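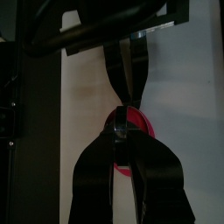
Mehr Gurte, weniger Geräte!

Seit ich im März bei Brarau in Umville angefangen habe, mit einem Schlingentrainer zu üben, frage ich mich, warum wir uns Kraftmaschinen für 4000 Euro in die Räume stellen. Zwei Gurtbänder, eine Querstange, mehr braucht es für den Anfang wirklich nicht. Man lehnt sich hinein, merkt sofort, welche Seite schummelt, und nach 7 Minuten zittern Muskeln, von denen ich vorher nichts wusste (herrlich!).

Mein Trainingspartner Santosh Saxena schwört weiter auf seine Hanteln. Soll er! Aber auch er hängt inzwischen zweimal die Woche am Gurt und rudert sich durch seine Mittagspause.

Noch besser gefällt mir, wie wenig Platz das alles wegnimmt. Ein Gurt hängt oben an der Stange, und im selben Raum passt ein Tisch hinein, auf dem ganz alltägliche Dinge stehen dürfen: Becher, Tuch, ein Eimerchen. Ich mag solche gemischten Räume sehr. Wo gearbeitet und abgestellt wird, geht man ohnehin zehnmal am Tag vorbei, und dann macht man eben auch zehnmal ein paar Züge.
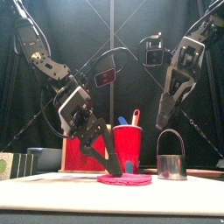 Roter Becher, rosa Tuch und kleiner Metalleimer auf der weißen Tischplatte.

Ein eigenes Fitnesszimmer mit Spiegelwand wünsche ich mir deshalb gar nicht mehr. Lieber eine solide Stange, ordentlich befestigt, und zwei Schritte freier Boden davor. Wer zögert, sollte es vier Wochen lang probieren, morgens vor dem Kaffee, mit ganz flachem Winkel und ohne Ehrgeiz. Ich übe gerade die einbeinige Kniebeuge, links klappt sie schon!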